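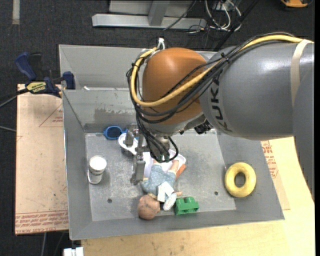

Cable care on the bin-picking cell, part one of however many posts this takes. I look after one KUKA arm over a metal bin, and most of my maintenance time goes into the cables between the arm and the gripper. The yellow one is thick and the black ones run beside it as a bundle, over the orange wrist housing and then down to the gripper. The strap around the gray arm section is where I start every check. If it has crept, everything past it has the wrong amount of slack.

How I check the strap: paint pen line on the strap, matching line on the arm. If the lines don't meet, I loosen it, pull the cables back to their marks and close it again. Takes two minutes. I do it before the first run of the day, arm powered down, key in my pocket.

Someone will ask why it's a strap and not a proper dress pack. We had a quote for one. It was more than the project had left, and the strap was in a drawer.

Slack is the hard part. Too little and the wrist pulls on the connectors when it turns. Too much and a loop hangs in front of the fingers and catches on whatever is in the bin. Doll legs are bad for this. So are sunglasses.

To set it, I jog the last axis slowly to one end of its allowed range, look at the cables, then jog to the other end. At the worst end I want to be able to push the bundle sideways a little with a finger once the arm is stopped. If I can't, I let some more through at the strap.

We also cut the software limits on that axis. The picking code used to take any grasp angle it liked, and it would sometimes wind the wrist the long way around to get there. Pejman Ghorbani changed it so it picks the shorter turn. The loops stopped climbing up the housing after that.

Cable ties. I use the small ones, snug but loose enough that the bundle can slide a bit. Cinched hard, they make one stiff spot and the wire breaks right next to it. Trim the tails flush or wear sleeves. My left forearm has opinions on this.

The break we had in September was exactly that. The gripper would drop out for a moment, come back, and log a fault with no useful text. It ran fine on the bench. It only failed with the wrist turned past a certain point, so I wiggled my way down the bundle with the meter on until it beeped. One conductor, broken inside the jacket, right beside a tight tie.

New cable came from Wumar, 11 days. While waiting I ran on a spare from the old Dong gripper, which had the right pins but was short, so the bottom row of the bin was out of reach for that stretch.

Now there are two spares on the shelf, both tested, both labeled with the date I tested them. Labeled on the end that faces out. Yes, I learned that one too.

Next, the bin. It's clamped at the rim with a bar clamp. Bar clamps back off with vibration, slowly. I give the handle a turn at the start of each session, then push on the bin with both hands. If it moves at all, I reset it against the stops and redo the calibration touch-off.

The touch-off is four points on the rim, with the pointer tool in the gripper. I accept 2 mm. Over that I look for the cause before I save anything. Saving a new calibration on top of a loose clamp just hides the clamp.

Scratches on the bin floor don't worry me much. They come from fingers going in low. What I do watch for is a new deep one, because it means the floor height is off or a finger is bent. I check the fingers against a flat block and file off any burr. A burr will pull threads out of doll clothes all day long.

Finger bolts: threadlocker, medium strength, and a paint line across each head. I look at the lines every 20 hours of run time. Parisa Taheri keeps the log sheet and she will notice if a line is missing, so don't fill it in from memory.

Last thing, for anyone on the Melcombe side picking this up after me. The cell has done 219 hours on the current cable with no dropouts. I'll swap it on 22nd December whether or not it's acting up, and the old one goes in the box marked for cutting open.

A few of you asked for the checklist. In order: power off, strap lines, cable slack, ties, connector at the gripper, finger bolts, clamp, push test on the bin. Then power on, slow jog of the wrist both ways, touch-off, and one slow pick with your hand by the stop.

Zundura sells a cable guide that clips onto the wrist — I have one on order. It may turn out too bulky to get into the corners of the bin. I'll add to this thread once it has been on the arm for a while.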